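Ticket 1229
Subject: Checked tablecloth, fruit table: slides, creases, will not lie flat
Opened by: Pirjo Peltonen
Handled by: Ilari Kettunen, Simance household desk
Opened: Tuesday, October 27, 2026
Status: Closed, with one item to follow

Reported problem
The teal and cream checked cloth on the fruit table creeps towards the front edge through the day. Creases from the packet are still showing. Round fruit put straight on the cloth rolls off whenever the table is knocked. The cloth was bought from Kemppainen in September and is the wipe-clean type.

Details supplied by user
Table depth is 900 mm. The cloth was folded in its packet until last week. No underlay fitted. Cleaned with a damp cloth and washing-up liquid. The large white plate with the pink flowers is normally kept towards the back and holds the mixed fruit. Oranges that do not fit go on the cloth in front of it.
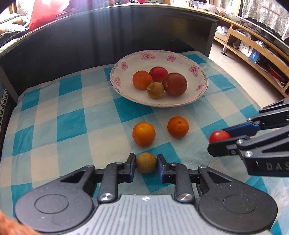 Checks carried out
1. Table level. Spirit level placed front to back and side to side. Front edge low by 5 mm. Felt pad missing from one front leg.
2. Underside of cloth. Smooth backing with a film of old polish picked up from the table top. Grip poor.
3. Creases. Soft, no cracking along the folds. Should come out with mild warmth.
4. Plate. Stands firm on its own, no rocking. Ruled out as a cause.

Action taken
Replaced the felt pad and rechecked the level. Front edge now within 1 mm. Removed polish from the table top with warm water and a little vinegar, then dried it. Wiped the back of the cloth in the same way. Laid a Joneo non-slip underlay, trimmed short of the table edge on all sides.

Creases: cloth turned face down, covered with a dry towel and warmed with a hairdryer on the low setting for 60 seconds per fold. Smoothed by hand and left to cool flat. Do not use an iron on this cloth.

Result
No creep after an afternoon of normal use. Two folds still faintly visible near the middle. An orange placed on the cloth stays put when the table is nudged, but will still roll if pushed.

User reply (P. Peltonen)
Much better, thank you. Can the loose oranges go in with the tomatoes, or do I need a second plate?

Desk reply (I. Kettunen)
There is room on the plate for them, though I would keep the tomatoes apart from the rest if they are to last. A shallow bowl with a rim would do for the oranges. Plititz has a plain white one on order and I will add it to this ticket when it arrives.

Outstanding
Bowl, awaiting delivery. Repeat the warming on the two middle folds if they have not dropped out by then.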